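Subject: Re: [grillano-data] episode length and start poses for the cable task
From: Hemant Shakya
Date: 2020-06-07

Heikki Hakala wrote:
> We trained on the first batch from Privgate over the week. The policy
> reaches the coil fine but closes too early in a good share of rollouts.
> Two questions before we ask for more demos:
> 1. Are the operators starting from a fixed home pose?
> 2. Is there a reason the episodes are cut at 70 seconds?
> Also, do you want failed grasps kept or dropped?

Heikki,

1. Yes, and I think it is part of your problem. The first batch used one home pose with the fingers open. The wrist view at the start is nearly the same in every episode, so the model can get away with timing the close instead of looking at the cable. From the next batch on, operators will jog the arm to a new start before each recording. Height and yaw both vary. The fingers still start open.

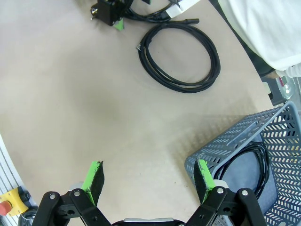

2. The 70 second limit comes from the old recorder on Rajput, which dropped wrist frames once its buffer filled. The new recorder writes straight to disk. I have raised the limit and will remove it if the Dovness machine shows no dropped frames.

On failed grasps: keep them, but label them. If the operator misses and tries again in the same episode, mark the episode "retry" and leave it whole. If the operator gives up, mark it "abort". Please leave aborts out of training and use them only for the success classifier. Do not trim the retries. The recovery motion is what we are short of.

A few changes to the format:

- Gripper width is now logged as measured, with the command in its own field. Batch one has only the command, which may also explain the early closing.
- Loose coils and tied coils get separate task strings.
- Joint states and wrist frames share one clock. The old offset correction must be switched off in your loader.

The target is 2000 episodes by the end of July, split over 8 operators. I would hold back 2 of the operators entirely for validation, as a random split by episode leaks operator style.

Can you send me the rollout logs with the early closes? I want to compare finger height at the moment of closing with the demos.

Hemant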